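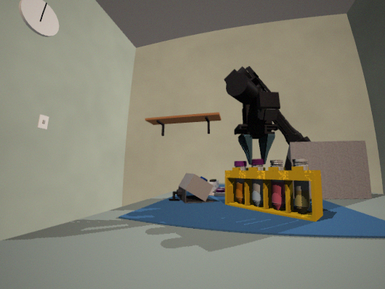

Two readers wrote to me after my last post to ask the same thing, and one of them, Justano, put it very plainly: why do you keep washing your sourdough jars with soap if you want the bacteria to live? I thought about this on the bus and I decided the answer needs its own post.

First, I wash the jar, I do not wash the starter. The starter goes in a bowl with a plate on top while I clean. When I began to bake in this country I never cleaned the jar at all, and by July the upper part had a hard gray ring which smelled like nail polish. My grandmother would have used it without a word. I am more nervous than she was, so I use a small drop of dish soap, a lot of warm water, and then I let the jar stand upside down on a towel until it is dry.

The second part of the question was about flour. I have used the rye flour from Moschos, the mill shop near the river, for all of this year. It is darker than the one in the supermarket and it drinks more water. If you follow a recipe written for light rye, the dough will feel like clay, and you will think you have made a mistake. Add a spoon of water, wait ten minutes, and touch it again before you add a second one. Most of my bad loaves came from not waiting these ten minutes. 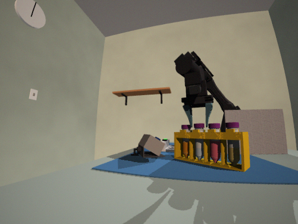 Cletau Home Bakers' Club – Members' Blogs

For those who are new in the club, my normal bread is very simple. I take 300 grams of rye flour, the same weight of water, a big spoon of starter and a small spoon of salt. In the evening I mix only half of the flour with all of the water and the starter. In the morning it should have bubbles and a smell like sour apples. Then come the rest of the flour and the salt, and everything goes into the tin. There is no kneading. Rye does not become elastic as wheat does, and you can work it for an hour and only get a tired arm.

The tin must be well greased. I used oil for a long time and the bread stuck in the corners, always in the same corners. Now I use butter, and I put a little coarse flour over the butter. The loaf comes out when I turn the tin over and knock on it.

How long it must rise depends on your kitchen. Mine is cold, with a window to the north, and the dough needs the whole morning. My neighbor has the same starter, which I gave her in a jam jar, and hers is ready before she has finished her coffee. So please do not write to me to ask for the exact hour. Look at the top of the dough. When small holes begin to open there, as in a sponge, the oven should be already hot.
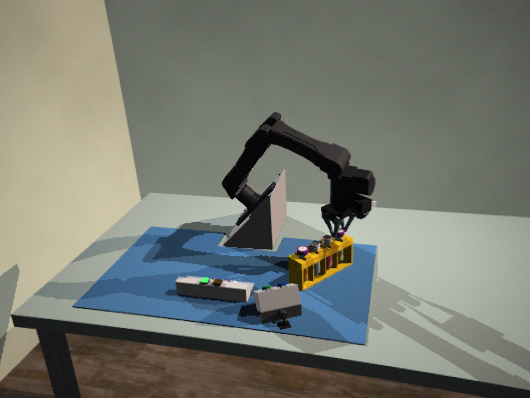
About the oven I have also changed my opinion. Before, I baked at one temperature from the beginning to the end, and the crust was pale and thick. Now I start very hot for the first quarter of an hour and then I turn it down and leave the bread alone for nearly one hour more. I put an old pan with water on the bottom for the steam. Be careful with your face when you open the door. I lost a part of my eyebrows in this way and for some weeks I looked surprised.

Then comes the difficult part, which is to wait until the next day. A warm rye bread sticks to the knife and looks raw inside, even when it is well baked. I wrap mine in a linen cloth and put it on top of the fridge. If I bake on Sunday, we eat it on the next morning with butter and radishes, and it stays good for most of the week.

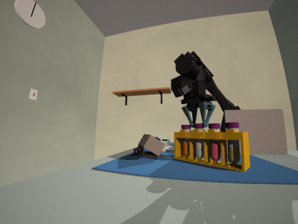 The clock on the side wall and the narrow shelf.

One more thing about storing the starter, and then I will stop. If you go away, do not throw it out and do not ask the neighbor to feed it. Mix in enough flour that it becomes dry crumbs, put the crumbs in a closed jar and keep it in the fridge. When I come back I add warm water and some fresh flour, and after two feedings it is alive again. The first feeding usually shows nothing, so do not lose hope on that evening.

Next time I want to write about caraway seeds, whole or crushed, and about the Ollix bread knife I bought in spring, which I like less than my old one.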